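**Robotics club notebook, February, Purncombe practice room**
Sweeper project (the one we're calling Flirketti, and I guess the name has stuck now)

Started a little after 3 and ran long again, which is my fault for letting the planning talk go on as long as it did. It was a good talk, though! We went back and forth on what the robot should be learning from us before anyone goes near the arm code, and I think we finally have a task everybody likes: tidy up after a party. Broom, dustpan, clutter on the table, stools in the way, people in the way. The tidy version we did in January was too easy and too polite, and I said so at the time, so I'm glad we're making more of a mess of it.

Where things stand with the numbers, before I forget. We have 1755 clips sorted into folders, and 879 of those have labels I trust. The rest have labels too, but they were done the first week, before we agreed on what counts as the end of a sweep (broom lifted, or debris in the pan? we went with debris in the pan). I'd like to relabel the old ones in batches of 100 and stop whenever our eyes get tired. If you do a batch, please write your initials on the sheet taped inside the cupboard, because last time two of us did the same one and both felt very productive about it.

Room setup for this round: folding stools out on the floor, bottles on the brown table, the bubble toy in hand, scraps of white paper on the floorboards for the sweeping. Long-handled broom and the clear dustpan on the tall handle. I do love that dustpan for this work, as you can see what's in it from the side, and the little yellow piece shows up nicely against the white bits.

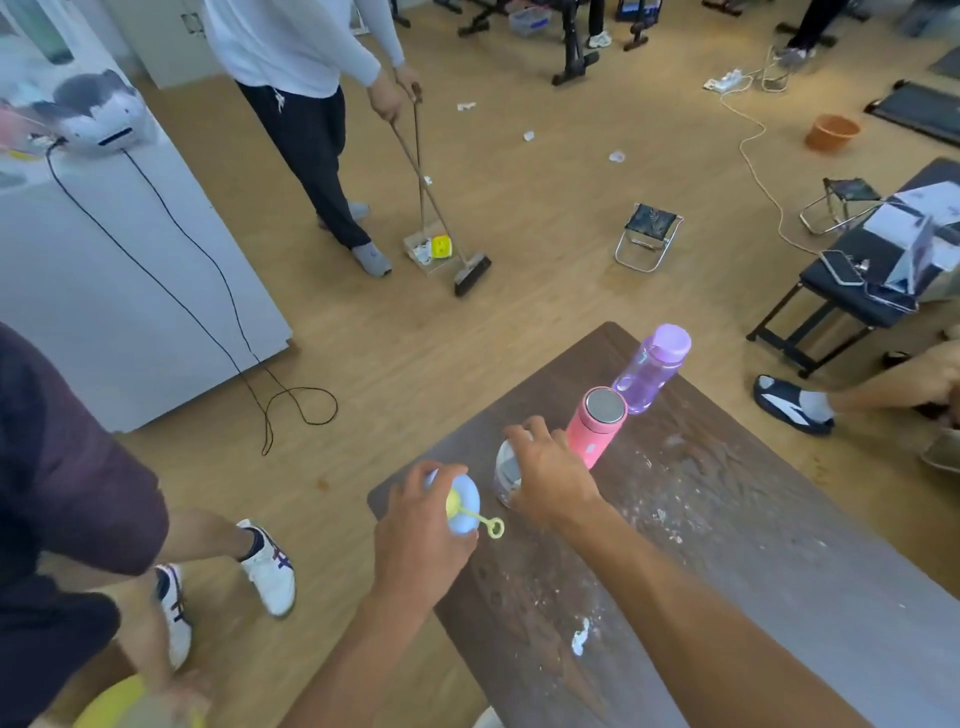

## What I noticed

- The two-handed part is harder to label than the sweeping itself. Broom in one hand, pan in the other, and the labels only have room for one "active hand." I've been putting the broom hand, but that loses the moment when the pan gets tilted or nudged over, and the nudge is really the clever bit. Can we add a second column? I don't mind going back through mine.
- Paper on a light wood floor is tough on the detector. The Gerada model finds the stools every time and then gets shy about small pale scraps. Next round let's mix in colored paper and see how much of the trouble is contrast and how much is just size.
- Cords on the floor. The power strip and the white cord need their own label, "do not sweep," and so does the black cable by the white cabinet. I had them lumped in with debris in my draft list, and a robot that believed me would have a very bad afternoon.
- Table crumbs: are they part of the task or not? I keep changing my mind. For now they're a separate task, "wipe," and we leave them alone when labeling sweeps.

## For next time

Try the Thepsuriya gripper on the broom handle, unpowered, just to see whether the fingers close far enough around it. I suspect we'll want a foam sleeve. There's pipe insulation in the bottom drawer left over from the fall project, and it should slide right on.

Charge both battery packs overnight. Bring colored paper. Ask whether we can keep the room until 6.

Second column in the label sheet: doing that tonight, will post when it's up.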